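Head camera only vs. wrist cameras for laundry loading

kundmont_lab
We finished the comparison on the washer task. Same policy, same demos, 50 trials per setup. With wrist cameras added to the head camera we got 62 percent full loads. Head camera alone was 5 points lower. I expected a much bigger gap.

The failures are mostly at the door. Dark cloth against the black rim of the door is hard to pick out from the head view, and the left arm hides part of it on the way in.

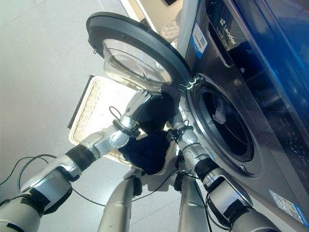 We scored a trial as failed if any cloth was outside the drum when the arms pulled back. Retries were allowed, up to 2 per item.

ganitz77
5 points on 50 trials is two or three loads. I wouldn't call that a gap at all. Did you run more than one seed?

kundmont_lab
One seed. A second is training now and should be done Sunday.

Caroline Mussa
I disagree with the scoring more than the sample size. A sleeve hanging over the gasket and a shirt on the floor are both a fail under your rule, and they're different problems. On the Shehata task we logged them separately and the wrist cameras only helped with the first kind.

ganitz77
Separate logging is fine but then each bin gets even smaller.

Caroline Mussa
Sure, so run more trials. The bins still tell you where to look.

willport_ro
Do you have light-colored items in the test set? If it's all navy I'd hold off on blaming the cameras.

kundmont_lab
Mixed, but mostly dark. I can split by color from the logs - will post the table when the second seed is in.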